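Vesgate's repair evenings are back, and they've moved

By Wulan Siregar

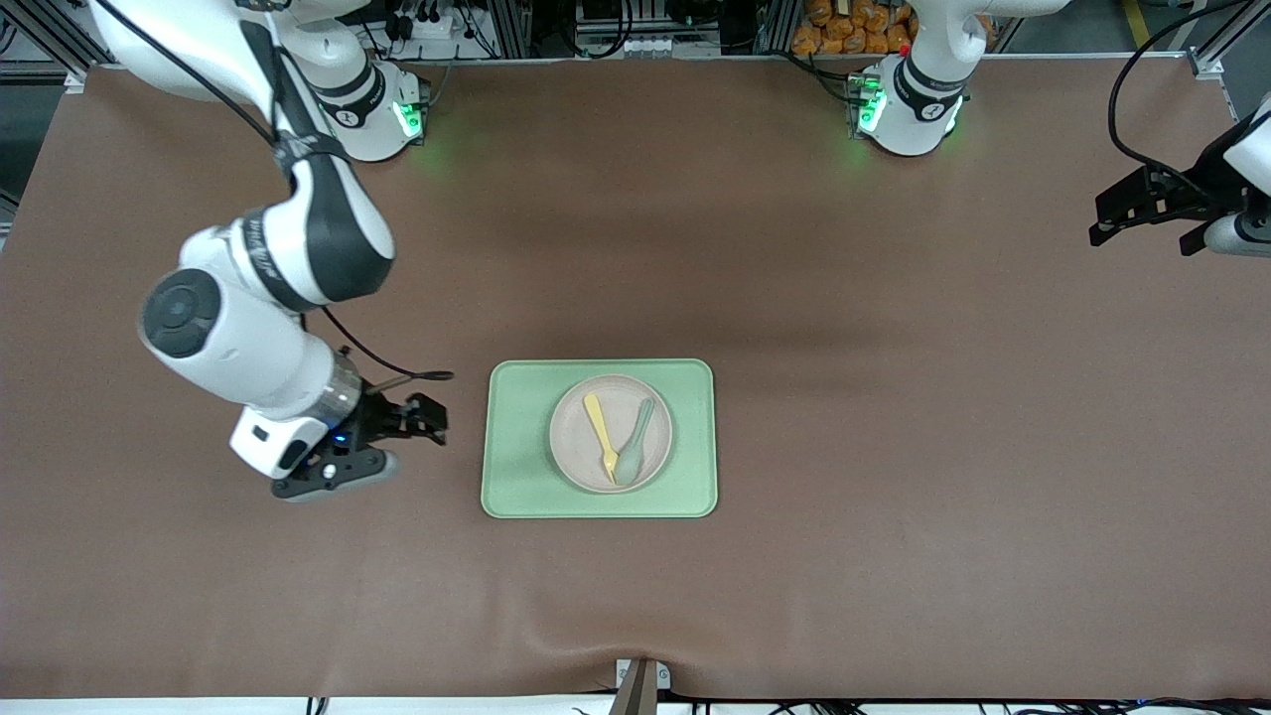
A large brown work table with a tray at its center.

If you've had a wobbly lamp sitting in the hall since spring (I have two), good news! The Vesgate repair evenings start up again in July, and this time they're over on Lemaire Street, a short walk from the old spot by the Uston bridge.

I caught up with Matěj Holub, who runs the sign-up list, and he sounded pretty cheerful about it. The old room fit 30 people if everyone breathed in. The new one fits 40, and there's parking out back, which my knees and my broken box fan both appreciate.

Doors open at 6 p.m. and the last repair gets taken in at 9, so don't roll up late with a sewing machine like I did last year. Bring one item per person, plus any loose screws you've saved in a jar. Toasters, radios, chairs and bikes are all fine, but no microwaves, please. Repairs are free and you only pay for parts.

Matěj is also looking for somebody who knows clocks. "We get so many clocks," he told me. If that's you, leave your name at the front desk of the Vesgate library.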